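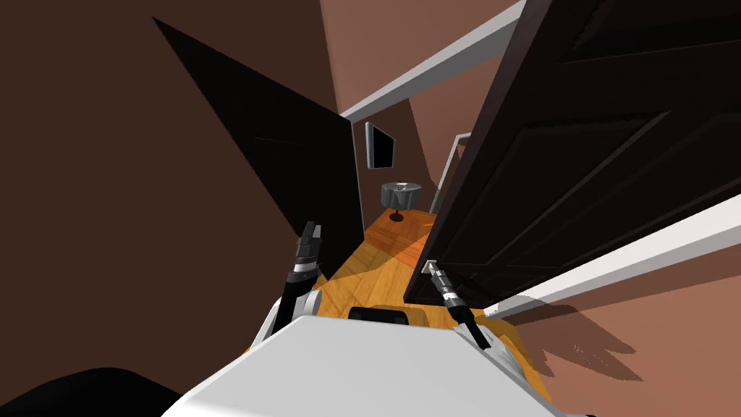 12 de maio de 2018 – caderno da oficina, Wilum

Hoje só portas. De manhã falei com a Jaruwan Saithong, que faz as rondas nos apartamentos de Srithong há 8 anos. Ela perguntou o que fica para ela, se o robô passa a abrir, entrar e verificar os quartos. Eu não tinha resposta boa. O plano da Clornport diz que ela vai supervisionar 3 robôs a partir de um ecrã. Ela prefere andar, disse-me isto duas vezes.

Na simulação repetimos a porta escura com o braço direito no puxador. Já temos uns 1.000 ensaios desde março. O Hüsnü quer mudar o ângulo de aproximação do pulso, eu quero primeiro ver os registos de força. Ficou combinado: quatro variantes, a mesma porta, o braço esquerdo recolhido.

Pergunta da Kirsty, para não esquecer: quem responde quando o robô entra e há um hóspede a dormir? Hoje a Jaruwan bate e espera. Isto não está escrito em nenhum procedimento – ela aprendeu com a colega anterior. Pedir-lhe que nos dite a ronda completa, em horas pagas. Prasert trata da autorização.

Falta: limite de força no puxador, copiar registos para Clavasby.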